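The crickets have won

I placed my first bulk order of feeder crickets in April, and I would like to tell you I thought it through.
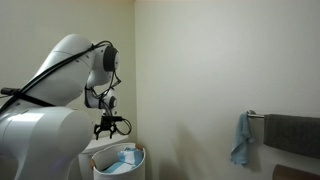
Tarek Masri wrote in under my last post to say that bulk crickets are a false economy, that he lost half of every box until he switched to roaches, and that I would be back to buying tubs from the pet store by summer. Thank you, Tarek. It is not summer yet and I resent how well this is going for you.

The math looked fine. My crested gecko, Espinoza, and the two frogs get through maybe 24 crickets on a hungry evening, and the pet store charges as if each one had been to college. A box of 200 cost less than three of those little tubs. So I ordered one, and it arrived while I was at work and sat on the porch until 6 p.m., singing.

I moved them into a tall plastic bin with egg flats, a dish of carrot ends and some water gel. The bin has smooth sides. Crickets can't climb smooth sides. They can, however, climb a strip of packing tape left on the inside by a person in a hurry, and I'd guess around 70 of them did. One has been living behind the dishwasher ever since and performs nightly from 3 a.m.

The smell is the other thing. If you keep them damp they die, and if they die they stink, so now I sift the bin every other evening over the trash can while Espinoza watches me from her branch and does nothing to help. She has also gone off crickets. She wants the powdered fruit mix again, the mango one, mixed thin.

The frogs, at least, are enormous.

I've peeled the tape off, put a second vent in the lid and priced up a starter colony of dubias. Tarek, if you're reading, what do you do about the heat mat?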